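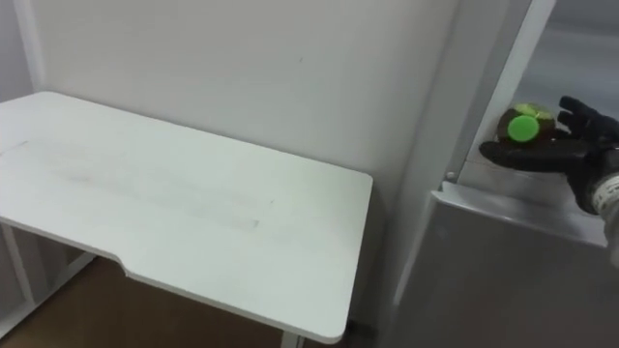
Sat 2 March, white table in the corner

The top is clear, so I looked at the surface before we put anything back. There are faint grey smudges and streaks over the middle, in a band from the left side. Near the far left edge there is also a thin grey line. I cannot say if it is a seam or a scratch. Habibur thinks seam. I passed my nail over it and felt almost nothing, so I leave it open.

To do on the smudges: first warm water with a little dish soap, soft cloth, five minutes. If they stay, the Virow cream, but only on a small spot near the wall. In January Sewwandi used the rough sponge on the other bench and it became shiny in that place, which we don't want on a matte top.

The notch in the front edge collects crumbs and glue, please wipe there also.

Gap between the table corner and the big grey fridge or cabinet: dark down there, I did not see to the floor. Edit is missing a 22 mm socket and it may have rolled in. Bring the flashlight on Monday.

Prasanna asks if the table can move 9 cm to the left. I did not measure yet. The legs must be lifted, please do not drag them on the brown floor.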